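10/7/21

Second day back at Gatthorpe, and my title has changed again. Monday I was a produce clerk. Now I'm a "floor partner," a phrase somebody at Baumgart got paid to think up. The pay is the same. I checked.

The Illska unit picks the orders and I keep the cart straight for it. Fake vegetables until they sign off on the real ones, so I spent the morning tidying cabbages that will outlive me. Two cucumbers were in with the bitter melons and I left them there. The sheet says leave strays, it needs to learn. When I was new I got yelled at for strays.
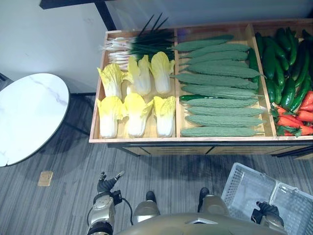
Target is 23 baskets a shift. I used to do that before lunch, with a hangover, but I also used to take lunch. What I miss is talking. Customers used to ask me how to cook bitter melon and I'd make something up. Now the orders come in through Nimen and nobody wants my recipe.

My knees feel great, I'll give it that. No bending since the training week. My log runs to 327 lines, mostly the word "OK." Supervisor wants more detail. Tomorrow I'm going to write "fine."

Need to buy actual carrots on the way home.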